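Subject: Re: [ceilings] Open services vs suspended tile, Willemville hall
List: Small Buildings Technical
Date: 20th June

Following on from the thread on leaving services exposed under a white soffit. 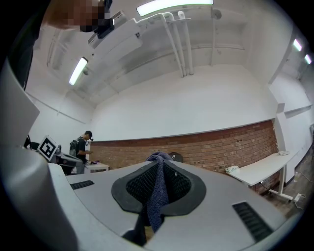
Cabral wrote:
> We looked at the same thing at Hadside and went back to tile. The reverberation
> figures were poor with the soffit bare, and the painter wanted a second visit once
> the sparkies had finished. Has anyone costed the paint properly? My recollection is
> that the saving on grid and tile disappears once you spray everything the one
> colour. I would also like to know what people do about access for testing.

Taking those in order.

Paint. The quote for Willemville was $2837 for the hall ceiling, dryfall acrylic, flat white, 2 coats, masking included. The grid and tile price was higher, but the gap was narrow enough that I would not choose on cost alone. The second visit is avoidable if the electrician's rough-in is signed off before the painter is booked. Anything added later gets brushed by hand, and a brushed patch on a sprayed soffit is visible from the floor under raking light. Flat hides it better than low sheen.

Do not let the sprayer near sprinkler heads, detector bases or valve tags. Paint on a head means a replacement head. Our specification now lists each of these as a masked item, and the painter initials the list before starting.

Acoustics. Agreed that a bare soffit is poor. We are fixing polyester panels direct to the slab between the service runs, set out in 3 bays, with the panel colour matched to the paint. Suspended baffles would do more per square metre but they foul the cable tray, and they collect dust. I don't have a measured result yet. The test is booked for September and I will post the octave band figures then, good or bad.

Access. Better than tile in every respect apart from height. There are no tiles to lift or break and a leak shows where it starts. The fire contractor's only request was that isolation valves be labelled on the underside in lettering large enough to read from the floor.

Heating. The point missing from the thread so far is volume. Without the tile, the heated space runs up to the slab, and at Willemville that pushed the warm-up time past what the existing unit could manage on a cold morning. We are adding a destratification fan at low speed. If the unit is due for replacement anyway, size it for the full height at the outset.

Setting out. Get the trades to agree on one direction for the main runs - parallel to the long wall in our case - and one level for each service. Burkeo, our drafting office, put the tray, duct and sprinkler pipe on a single drawing and found 8 clashes before anything was hung. On a tiled job most of those would have been bodged above the grid and left.

Cabral, could you post the Hadside reverberation figures, with the room dimensions and the floor finish? Carpet or vinyl makes a large difference to the comparison. I would also be interested in the tile you went back to and its NRC.

The clash drawing is available as a PDF if anyone wants it. Reply off list, as the file is over the attachment limit.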